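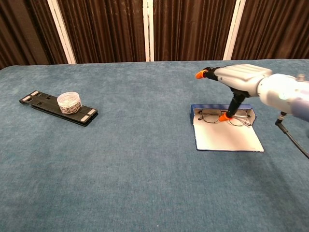 Table two, eyeglasses task: the hand at the bridge of the glasses, with the open case under them.

Trestora - Progress report to the Yazdani fund, March
Reading time: 2 min

Search reports Type and press enter

Prepared by Oranuch Sombatkul, with notes from Omid Hassanpour

1. Work in this period

In the last report we promised to move from blocks and cups to small objects of daily life. This step has begun. The operator wears the Prallora glove and the robot hand follows the fingers. Every session is recorded with the joint positions and the view from the chest camera.

We now have 100 recorded demonstrations of the eyeglasses task. Of these, 17 were removed by Miloslav Machala after review, mostly for the reason that the glove lost its calibration in the middle of the motion. The other recordings are already in the training set.

2. What we learned

Thin metal frames are more difficult than we expected. The operator does not feel the contact, so she must judge it with the eyes only, and the hand itself often covers the place she wants to see. Firouzeh Sharifi found that it is better to come to the bridge with one bent finger from above and keep the other fingers away from the lenses. We wrote this into the operator instructions.

The orange fingertips stay for now. They hold well on metal, but they are thick for this kind of work. A thinner type is ordered from Bukon and has not arrived.

The jar of paper clips and the black stand remain on the table as other objects, so that the model does not learn only an empty background. Tasks with the jar itself are planned for the next period.

3. Delays

We lost 11 working days to the repair of the wrist cable. The training of new operators was also slower than in the plan - two people are ready, and the plan said four.

4. Budget and next steps

Spending is inside the approved amount. Mitra Vahidi will send the cost table separately. We ask for your agreement to move the first test without an operator from April to May.

Contact: Oranuch Sombatkul, project office | © Trestora | Back to top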